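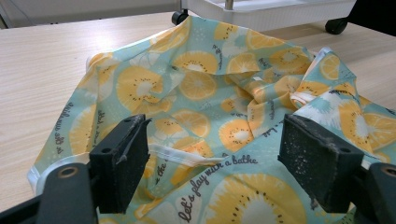 *Slide 2: Fruit-slice print on aqua-mint ground, white edge binding*

- Start with repeat size. A large repeat wastes cloth on small pieces – show the Lorkmont cutting plan next.
- Scattered motifs hide a poor match at the seam. Stripes do not.
- Screen vs. digital: Zavlow quotes screens from 600 meters per design. Below that, digital is cheaper.
- Colorfastness: Ineke Verbeke has the wash results. Almost 500 samples, 9 failures, all in one red.
- Pause for questions on ink cost, then hand over to Pieter Prins for finishing.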